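Hand-held grippers: a week with the Pandcombe pair

Hello from Brilerthorpe! I've been trying out the Pandcombe hand-held grippers, which Drillgate hires out in pairs, one for each hand. You hold them, you do the job, and the cameras on them record it so a robot can learn from it later. I had mine for 7 days and used them mostly on a pair of trainers and a white stand with orange corners (my daughter Morgan thinks I've lost the plot).

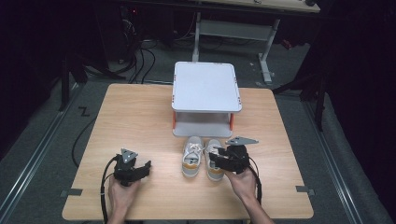
Getting a grip

The handles took me 19 minutes to get comfy with, which I thought was pretty good going for someone who still can't use chopsticks. Shoes are a nice test as they're soft in some places and stiff in others, and you soon find out which bits you can pinch.

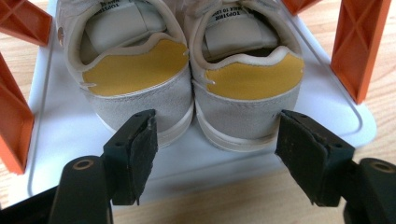 Heels first, with both fingers lined up. I love that mustard yellow.

I'm less keen on the cables. They're thick, and I kept having to think about where my elbows were, so anyone short of space might want to ask Drillgate about longer ones. The pads are a different matter. Mine was a hire set and they'd had a fair bit of use
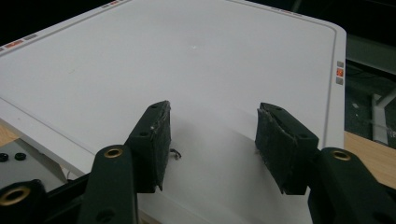
but you can get spares, three pairs to a pack, and Llinos Gittins on the Drillgate desk was lovely when I rang up to ask about them. She reckons heavy users should change them every 3 months. I'd just order a pack with the hire and be done with it!

Two hands at once is where I had the most fun, even if my wrists knew all about it by teatime.

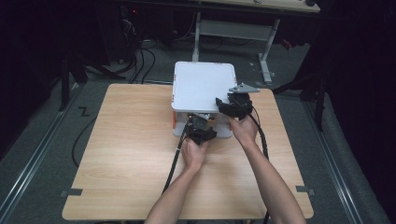 One gripper at the front edge, the other at the corner of the lid.

I'm booking them again for March, with bigger shoes.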